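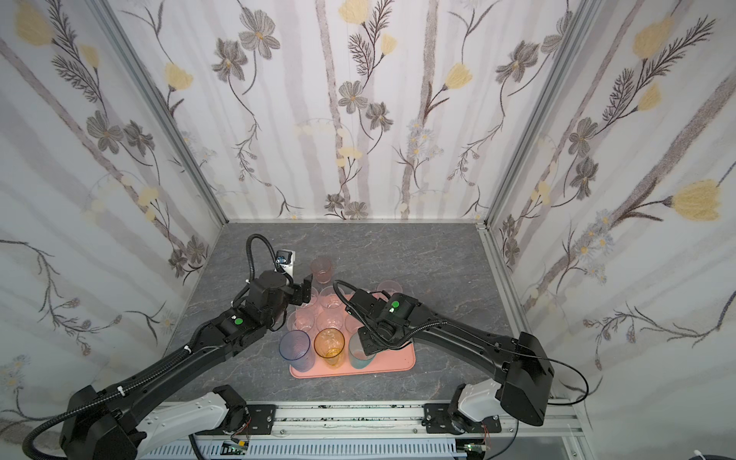
Ten cups, one pink tray.

I have an opinion about cups, and my family has asked me to put it somewhere other than the dinner table, so I'm putting it on the internet. My opinion is that everyday cups belong on a tray. Out on the counter, right side up, where a thirsty person can grab one without opening a door or asking me where they are. I've been living this way since August and I'm not going back!

Let me tell you how we did it before. We had the cup cupboard, like everybody. Top shelf, left of the stove, a little too high for my mother-in-law and way too high for the kids. The cups went in nested in stacks because that's how you fit them, and then they stuck. You know the sound two plastic tumblers make when they finally let go of each other and one of them shoots across the kitchen? I heard that sound every morning of my adult life. And the cup you wanted was always at the bottom, under a mug from some bank.

The person who changed my mind was my neighbor Houda Fahmy, and she wasn't even trying. I went over to return a casserole dish and asked for some water, and she said "they're right there," and they were. A tray, a bunch of plain cups on it, end of story. I stood in her kitchen drinking my water and feeling like a fool. Forty-odd years of reaching.

So I got a tray. I want to talk about the tray for a minute because people skip over it (my husband certainly did, he said "why not just put them on the counter, then?") and it's the part that matters most. Cups on a bare counter are a mess waiting for a bigger mess. They drift. One goes over by the toaster, one ends up behind the fruit, and by evening you've got cups from one end of the kitchen to the other and you can't wipe anything down. A tray has an edge. An edge tells you when it's full. When I need to clean, I pick the whole thing up, wipe, and set it back, and if the tray gets drips on it I rinse the tray. I have never once rinsed a cupboard shelf without being guilted into it by a visitor.
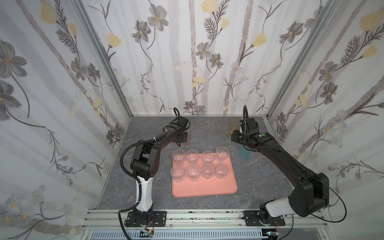
And please, put them in rows. I know how that sounds. I'm not a fussy person, you should see my car! But rows are faster. When cups are plopped down any old way, you end up nudging three of them to fit the next one in, and the fourth one tips, and off it goes. With two straight rows you put a cup in the gap where a cup should be and walk off. My son, who can't find his own shoes while wearing them, puts his cup back in the row. He never put one back in the cupboard in his life.

Now, I did get an argument about this. My friend Harish Maurya thinks open cups are disgusting, and he told me so over my own coffee. Dust, he says. Cooking grease. Flies. He stores his upside down, behind a door, on a liner, and he says that's how his mother did it and she was never sick a day. Fine. I hear him on the grease, and I'd never put the tray next to the stove. But dust? We go through those cups so fast that dust hasn't got a chance to settle. If a cup sits out long enough to get dusty, Harish, you own too many cups, and that brings me to my second opinion.

You own too many cups. So did I. I took everything out one evening and lined it up on the dining table, and it was embarrassing. Souvenir cups, a sippy cup with no lid (my youngest is in middle school), a set I bought on sale because the set I had was getting old, and of course I kept the old one too. I gave away a big box of them and I couldn't tell you today what was in it. The good glasses still live in the cabinet, because I'm not a monster and we do have company. The tray is for the ones that get used from breakfast until bed.

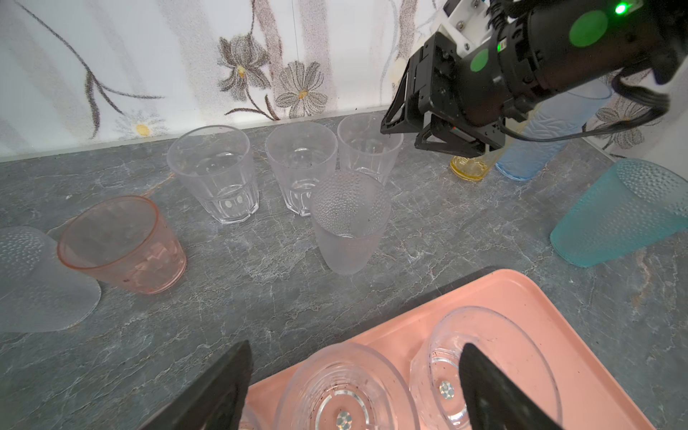

The putting-away part is where most kitchens fall apart, mine included. Clean cups come out of the dishwasher and they just sort of land. Somebody takes out half the load, the phone rings, and there you have it, cups all over the counter. What I've learned is to set up the ones that are going to stand, then deal with the ones on their sides, because a cup lying down takes up twice the room and rolls the minute you bump it. A pink tumbler on its side, a teal one tipped over with its mouth open, a couple of clear glasses lying in the tray when they should be standing in it: I've got no patience for that. Stand them up! It takes no time, and you'll suddenly find you have a counter again.

Colors are the other thing people ask me about, and I go back and forth. Vimala Rao, who has three boys, swears by a different color for each child, and she says it cut her washing way down because nobody can claim not to know which one was his. I tried that for a while. What happened in my house was a daily trial over the yellow cup. There was weeping. So the kids' cups are all clear now, all the same, and the fight has moved on to who gets the window seat. I do miss the colors a little. A row of plain cups looks like a dentist's office if the wall behind it is plain too, so if you've got cheerful wallpaper, this is your moment.

My husband would like it noted that he has come around on the tray. He would also like it noted that the first one I bought was too big, and he's right, it blocked the outlet and we couldn't plug in the kettle. Measure the spot. Then measure with the kettle there. The one we've got now I paid 4 dollars for at a yard sale, and I'd have paid more, but don't tell the lady with the card table.

I'm working on him about the spice drawer next.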